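Clearance rule for gripper near appliance controls?

Skuleck
Writing a setup standard for simulated kitchen tasks. The arm has to turn the lower knob on a microwave with groceries in front. Should the layout be rejected if an object covers part of the knob?

Josphat Laizer
Log it, don't reject it. Our sheet requires 50 mm between the closed finger and any object on the approach path, checked at reset. Store the seed with the result and run 6 resets per layout.
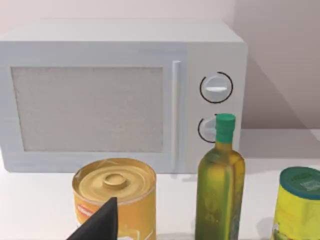 Lower knob partly behind the green bottle cap, finger close to the gold can.

Viltov
We just move the bottle.

Cekent
Moving it changes the task. Give it a new layout ID if you do.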